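The first thing you hear in the hills above Idgate in May is a cuckoo, and then, if the wind is right, a bell. It belongs to a lead goat named Pepper, and she is bringing 200 animals up to the summer grass. I had come for the cheese. I stayed five days for the walk!

People have moved herds up this track for as long as anyone in the valley can remember. The path starts behind the church, crosses the river at a ford that is freezing even in late spring, and then climbs 700 meters through beech woods so green they make your eyes ache.

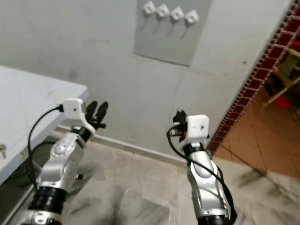

By the time you come out of the trees your legs are shaking and you don't care one bit, for there is the whole plateau, yellow with cowslips, and the goats are already running.

Gönül Gökçe has made the climb every year since she was six. She walks at the back with the slow ones, talking to them the entire way (mostly gossip, as far as I could tell). "The front is for people who like to arrive," she told me. Her hut, Kurnero, has one room, a stove and a copper pot big enough to bathe in.
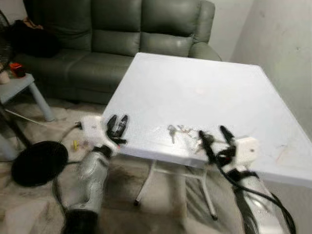
Words by Kumiko Uchida
Additional reporting by Sebastian Tănase

The milk goes into that pot at five in the morning, still warm. Gönül stirs it with a peeled fir branch and tests the curd with her knuckle. The young cheese is soft and lemony and gone by lunch. The older wheels, rubbed with salt and left on the north side of the hut, taste of hay and walnuts, and I would happily walk up there again tomorrow for one slice on burnt toast.

Go before the end of June if you can, while the flowers are still high. Bring dry socks.

3,714 shares | 5 comments

© Grirkunard Magazine | Contact us | Back to top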